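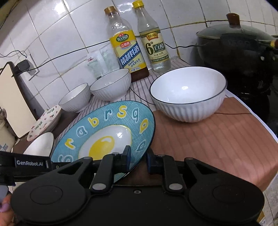
Magnus Chisholm
Maintenance tech, gripper bench, Gernville

2020-09-01

Plates again. Weidong Peng wants me to believe the pads are fine and the jaws only need a wipe between sessions. I'll believe it when I see a week of it. The egg plate with the letters round the rim is the one I trust as a check, and even then I don't trust it much. A glazed rim held on its edge is about the meanest thing you can ask two pads to hold.

Went over the linkage at the bench after lunch. Rivets look all right. There's a bit of play in the left arm that the Nodetti sheet says is "within normal", and the Nodetti sheet has said that about everything since March. I wrote it down anyway. The log has it at 3,450 closes on this set of pads, if you believe the counter, and I've caught the counter out before.

Cleaned both pads with a damp cloth, no solvent, whatever Shetty recommends. Snugged up the mount arm. Two screws took a quarter turn, and I'd like to know who signed them off as tight. Closed it on the rim with nothing else touching, three times, looking for daylight between pad and plate. Couldn't see any. That proves very little.

Weidong says order new pads from Jilen and stop fussing. Their last colour-matched lot went hard in the drawer. I'll order one pair.

Still to do: the grip handle, and grease if I can find it.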